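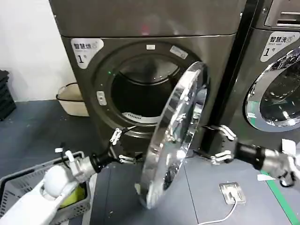
Pandgate laundry room. Dryer 1 with its door open, Washer 1 (智慧洗) on the right.

Pandgate Shared Laundry, progress report no. 2
To: Delwyn Kerslake, Rinbridge Fund
From: Aino Pitkänen, Pandgate House
November 20, 2020

Delwyn, sorry this is going over so close to the deadline. Writing it between a plumber's visit and the evening sign-ups so please forgive the shape of it. Spreadsheet follows separately. Same headings as last time, except I moved money up front like you asked.

Money

Left in the grant: $2,000, all of it in the repairs and fittings line. Nothing left in equipment, that closed when the last dryer was paid for. Nothing left in plumbing either. I would like to move part of the fittings money to ventilation, see the Requests part near the end.

Pumphrey have invoiced for the drain work and been paid. Their second invoice (the return visit) hasn't come yet. I've asked twice. If it lands before year end it goes in the next report, if not I'll send a note.

Power is on the building's bill for now, as agreed. The sub-meter is in and working but I don't have a full billing period off it yet, so no number from me this time. Didn't want to guess.

Coin income: none, there are no coins. Residents pay by phone at the wall panel. It goes to the building account and gets split out at the end of each month. October's split is in the spreadsheet.

Machines

All 6 in place and running. Washers and dryers, dark gray and gray, front loaders, you saw the first of them come in. They're numbered separately, so there is a Washer 1 and a Dryer 1, and they stand next to each other. This has caused more confusion than anything else in the project. Someone phones to say "number 1 is stuck" and I have to ask which number 1. The dryer label says 智慧烘 and the washer label says 智慧洗, only the last character is different, and if you don't read Chinese you are going on the numeral, and the numeral is the same on both.

People who do read it have no trouble at all. The Chen family on the second floor pointed this out to me, very politely. For everybody else we need something more. The small English print on the washer is too small to help from the doorway. Plan is a big W or D above each number, stick-on, high contrast. Taltden can cut them, they did our stairwell signs. Quote is in. I would like the existing labels left where they are, they're clear and a good part of the building uses them.

Total loads since opening: 564, washers and dryers together. That's off the panel, not a tally. The panel counts a load when the cycle starts, so it will include a few where somebody started, changed their mind and started again. I can't separate those out.

Busiest time is straight after supper. Mornings quiet. I thought it would be the other way around, with so many people home in the day, but no.

Doors

Needs its own heading this time.

The doors are heavy. Thick glass, a shiny metal rim, they swing out to the right and they swing wide. On Dryer 1 that means the open door goes across toward Washer 1, so if one person is unloading the dryer and another wants the washer next to it, one of them waits. Not a fault, just how they hang. I asked Taltden about reversing the hinge on the dryers. They said not on this model, at least not without parts they don't carry. So we're leaving it.

What we do instead: door closed when you've finished. Sign going up. Until now people have been leaving them open, which I understand, at home you're told to air the machine out. For the washers I agree and the new sign will say leave it open a hand's width. For the dryers, shut it. Two bruised elbows so far and one toddler who walked into the rim. He was fine. His mother was not happy with me and she was right.

Also the door glass and rims. They show every fingerprint. We were wiping them daily in the first weeks and have let that slide to twice a week. Dry cloth, no spray. The spray left streaks on the metal and I got a complaint about that too.

Lint and seals

Lint is going ok. Every dryer gets its filter cleared by whoever used it last, in theory. In practice maybe half do it. The rest gets picked up on the evening round. I've moved the lint bin to between the folding table and the door so you pass it on the way out, seems to be helping, too early to say.

Seals on all washers checked. One had a hair tie and a collar stay in the fold, no damage. Drum fins all sound, I ran a hand around each one after the snagged sweater complaint and found nothing rough. Sweater was paid for anyway, small amount, it's in the spreadsheet under misc.

A note for whoever does this job after me: check the door seal with a flashlight. The inside of the drums is dark and you will not see a sock at the back. I've fished out a good many. The lost sock box is full and I'm giving it until the end of the year and then it goes to the rag bag.

Drain

The bad week. You had my email at the time but for the record.

Water came up at the floor drain on a busy evening with several washers emptying at once. Shut the room, mopped, called Pumphrey. They found the branch line was half blocked from way before our time, old building grit mostly. Cleared it, then came back and fitted a strainer you can lift out. No water got to the machines, they're up on the plinth, so that money was well spent even though I grumbled about it in report 1.

Room closed for three days. People took it well on the whole. A few used the place on the corner and asked to be paid back, and we did pay back anyone who had a receipt.

Strainer gets lifted and rinsed on the evening round. It's on the list by the door now.

The room

Walls have had their second coat, white. Looks a lot cleaner. The patch behind the end dryer couldn't be reached without pulling the machine out so it's been left, you'd have to look for it.

Folding table is in. Too low. I'm not tall and I still stoop. Feet extenders ordered, cheap.

Shelf for detergent: people leave their own bottles and expect them to still be there. Mixed results. I've put names on strips of tape for those who asked. Could do with a deeper shelf next year but it isn't a priority.

Lighting fine. The ceiling lights reflect off the door glass and you can't always tell from across the room whether a drum is full. You have to go up close. Minor.

Use and sign-ups

16 households have a regular slot. The rest come when they like, and that's fine most of the day. The slot sheet is still paper. I tried a shared calendar and it lasted under two weeks. Paper works, people cross things out and initial it and I can read it at a glance.

Slots are for a washer and the dryer with the same number. That was a suggestion from the residents' evening and it's a good one, it means your wet load has somewhere to go. Before that we had wet washing sitting in baskets waiting on a dryer and tempers got a bit short.

Biggest ask from residents: a way to know it's done without going downstairs. The machines have a light but no message to the phone, or not one we've managed to switch on. Taltden say they'll look at it at the next service. I wouldn't promise it to anyone.

Second biggest: can we open later. Currently the last wash starts at nine. The flat directly above says the spin comes through the floor, so I'm keeping nine. Rubber pads under the feet might change that. They're on the wish list, not costed.

Third was a chair. There's a chair now.

What didn't get done

- Instruction cards in large print. Drafted, not printed. I want them checked by a Chinese speaker and a Finnish one and I can only do one of those myself.
- Stain workshop. Put off, didn't want a dozen people in that room this fall.
- Vent cleaning contract. Had one quote, too high, need another.
- Photos of the plumbing for your file. I have them on my old phone, will dig out.

Requests

1. OK to move up to a quarter of the remaining fittings money to ventilation. The room gets muggy with all the dryers running and I'd like a proper extract fan in before the new paint starts to suffer.
2. OK to order the W and D letters from Taltden at the quoted price. Can be done the same week.
3. Can the next report be a short one? Happy to do the full thing at year end, but a one-pager with the load count and the money would save me a evening and I think it's mostly what you look at.

Next two months

Letters up. Door signs up. Table feet on. Fan, if you say yes. First full reading from the sub-meter. Service visit from Taltden, they'll do all the machines in one go and look at Washer 1, which has started to hum on the long spin. Only the long spin. I've told them, they want to hear it for themselves.

You said you might come by. Mornings are best, you'll have room to walk about, and I can show you the strainer. Ring the bell marked Office and not the top one, the top one's disconnected.

Recieipts are scanned and in the folder, two pages are upside down, sorry.

Aino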